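Home | Forums | Industry and Markets | Beverage Supply | Log in

Thread: Enov moving to a single CEO, effect on Trosley contracts?

ferment_ops
Enov filed notice that it is dropping the co-CEO structure. The commercial co-CEO takes a board seat and the operations co-CEO keeps the job alone. The change is effective at the end of the quarter. We buy syrup concentrate from their Trosley plant under a three-year frame agreement with a 90-day price review. Has anyone had a contract run through a leadership change there? I want to know if the review clause gets used more aggressively afterward.

palletmath
The notice doesn't touch signing authority at plant level. Trosley is a separate legal entity and its general manager signs anything under the group threshold. Your frame agreement is with Trosley, so the counterparty is unchanged. Check the notices section for a named office. Ours says "co-CEO, commercial," and that line will need an amendment.

ferment_ops
Ours says the same. So notices go to an office that stops existing next quarter?

palletmath
Most agreements have a successor language line. If yours doesn't, send a one-page amendment now and copy the registered address on everything until it is countersigned.

gridline7
I disagree that this is only paperwork. When Holub went from two chief executives to one in December, pricing was pulled up to group level within the same month. The plants kept their signing authority on paper, but every quote over 4,000 units needed central approval. Turnaround on quotes went from 3 days to more than two weeks.

palletmath
Holub had just refinanced and the lenders wanted central control of margin. Enov's filing has no new debt in it. Different cause.

gridline7
The filing has no new debt in it yet. The board seat matters too. A former co-CEO on the supervisory side with a commercial background will ask about commercial terms at every meeting. I would assume the 90-day review gets read line by line.

coldchain_b
Supplier side here, not Enov. In a two-head setup the commercial person protects volume and the operations person protects utilization. Take one away and look at which one is left. Operations stayed, so I would expect pressure on minimum order size before price. Small runs cost them changeover time. If you are ordering under 300 cases per run, fix that first.

ferment_ops
We are under that on two of the flavors. The rest are well over.

coldchain_b
Then combine those two into one call-off per quarter and offer it before they ask. It costs you storage and it gives you something to trade at the review.

gridline7
Or qualify a second source. Rallari will quote on the same spec and their lead time is shorter. We ran both in parallel for a year.

palletmath
Rallari's brix tolerance is wider than Trosley's. If your blend is tight you will be reformulating or correcting at the tank. That needs to be in the comparison, along with the requalification cost.

gridline7
Wider on paper. Our incoming lots were inside the Trosley limits every time.

palletmath
Your lots. The spec is what you can reject against.

ferment_ops
Noted on both. I have samples to get through before I can say anything on tolerance. I'll request the Rallari spec sheet and compare it with our current one. 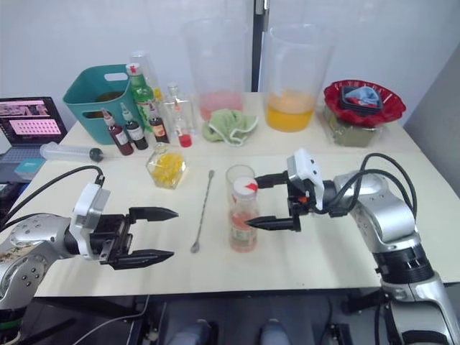
Small bottle with the pinkish-orange liquid, mixing table.

coldchain_b
Ask for the retained-sample policy with the spec sheet. If they only hold retains for a short period, a late complaint goes nowhere.

ferment_ops
Will do. Amendment on the notices clause went to Trosley this afternoon. Their contracts desk replied that they are preparing a standard letter for all frame customers and asked us to wait for it.

palletmath
Don't wait. Ask them to countersign yours and accept the standard letter when it arrives, provided it doesn't reopen any other clause. Read the definitions section of that letter before anyone signs it.

gridline7
Agreed on that one.

Related threads
Holub quote approval times after the restructure
Minimum order clauses in frame agreements
Rallari concentrate: incoming inspection results
Supervisory board seats and supplier terms
Price review wording, quarterly or annual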